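Search this site Enter keyword Go

Lacquer for Every Day

The workshop at Ullham makes bowls, and very little else. It turns out 108 in a good month and fewer in August, when the air is too damp and the lacquer sets faster than the makers would like.

Each bowl starts as a block of cherry or ash, cut in the yard behind the shop and left to dry for 2 years. It is then turned on the lathe, rested, and turned again to its final thickness. The first coat of lacquer goes on with a flat brush and soaks straight into the wood. After that come six more coats, each rubbed down with charcoal and water before the next.

The red bowls sell best. The black ones take longer, as every speck of dust shows, and a bowl with a mark near the rim has to go back two coats. Seconds are sold from a shelf by the door on Friday afternoons.

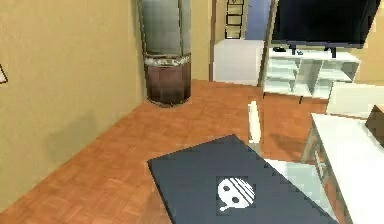
Interior view with parquet floor and doorway, computer rendering.

Cherkaoui, the shop in Garkum that stocks most of the range, sells the bowls singly and in pairs. The pair is a common wedding present, with one bowl slightly wider than the other so that they stack. A soup bowl holds enough for one person with room for bread on the side. The rice bowl is smaller and has a higher foot, so it can be picked up without burning the fingers.

Prices start at £200 for a pair, boxed. That is a lot for tableware, and the shop says most buyers come back to look a second time before paying.

Care is simple. Wash by hand in warm water with a soft cloth, and dry straight away. Keep the bowls out of the dishwasher, the microwave and strong sun. A bowl used daily will grow glossier over the first few years, while one kept in a cupboard tends to go dull. Chips can be mended at Ullham for a small charge, though the new lacquer will be a shade darker until it has been exposed to light for some months.

A serving tray, the Flundell, joins the range this autumn. It comes in black only.

Contact us | Copyright, all rights reserved | Back to top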